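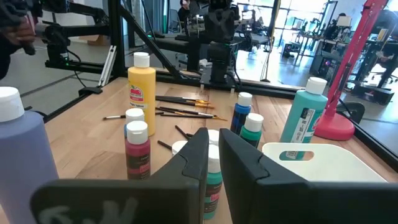 Minutes taken by Dinesh Bandara
Kit Packing Coordinator, Bultcombe

Meeting opened at 9:30 in the break area. Rezaul Navaratnam chaired.

1. Minutes of the last meeting. Agreed. Item on locker keys carried over.

2. Paint and brush cell. Rezaul reported that the arms are now working on sorting the craft sets, with paint bottles going into a white bin and brushes standing in a cup. The Greltell order is 358 sets and will still be packed by hand. Hulme asked for a trial on their order in July and were told no date can be given yet.

3. Changes to jobs. Packers asked who will do the sorting once the cell runs a full shift. Rezaul said no hours are being cut before the Corovden contract is reviewed.
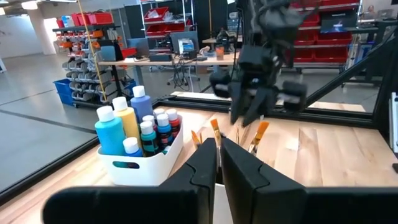 He added that 3 packers will move to checking and restocking at the same pay grade, and that training takes 20 hours each, paid. Two people said they would prefer to stay on hand packing. Their names were noted and Rezaul will speak to them separately.

4. Breaks. Whoever is watching the cell must be relieved before leaving it. Rota to be redone by Dinesh.

5. Any other business. Gloves are running low. Order to go in this week.

Meeting closed at 10:15.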